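# Trirum, le carnet en images : ce que voit le poignet

Bon, vous m'avez réclamé des nouvelles du planificateur, alors voilà la page de novembre ! Peu d'images et beaucoup de blabla (je me connais). Je m'occupe de la partie perception et commande à deux bras de Trirum, et depuis deux mois je vis littéralement dans les vues de poignet.

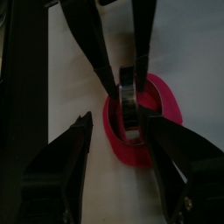
## L'anneau argenté, vu par l'autre bras

Deux doigts noirs tiennent l'anneau par la tranche, et il pointe vers le trou de la pièce rose. J'adore cette vue, et je la déteste aussi un peu : de profil, l'anneau devient une simple bande verticale, pleine de reflets clairs et sombres. Allez expliquer à un détecteur de cercles que c'en est un !

## Le coup des reflets

Au début, mon estimateur de pose prenait chaque strie brillante pour un bord. Résultat, il me proposait trois anneaux, parfois quatre, tous très sûrs d'eux. Fadwa Fawzy m'a soufflé de laisser tomber les contours intérieurs et de ne garder que la silhouette, avec le modèle 3D projeté par-dessus. On a gagné en stabilité du jour au lendemain, et j'ai pu jeter 400 lignes de filtres bricolés (un pur bonheur, ce commit).

## Et la pièce rose alors ?

Elle, c'est la facile. Une couleur pareille sur un plan gris pâle, ça se segmente presque tout seul. Le piège, c'est le trou : l'intérieur tire vers le rouge foncé dans l'ombre, et mon premier seuil de teinte le découpait n'importe comment. Maintenant j'ajuste une ellipse sur le bord extérieur et j'en déduis le centre, même quand une mâchoire en cache un morceau.

## Deux bras, un seul planificateur

Chaque pince traîne son propre volume de collision, et quand les deux travaillent aussi près l'une de l'autre, le planificateur devient très frileux. Avec les marges par défaut, il refusait tout net. Nesma Berrada a ajouté une marge variable : large pendant l'approche, serrée sur les derniers centimètres, avec la vitesse bridée en échange. On a rejoué 2 000 trajectoires en simulation avant d'oser la fusionner dans la branche principale.

## La fenêtre de débogage que je laisse ouverte toute la journée

C'est Zovden, notre petit visualiseur maison. La pose estimée, le masque de la pièce et la force au bout des doigts défilent sur la même ligne de temps, et on peut revenir en arrière image par image. Siham Ghoneim y a glissé un raccourci pour exporter 14 secondes autour d'un événement, et depuis mes rapports de bug font enfin moins d'une page.

## Ce qui reste sur ma liste

- recaler l'horloge des deux caméras de poignet, j'ai encore un décalage qui se balade
- tester la silhouette sur des pièces mates
- documenter le fichier de marges (oui Khadija, promis)

Si vous avez déjà fait du suivi d'objets métalliques brillants avec autre chose que des silhouettes, écrivez-moi, je suis preneuse !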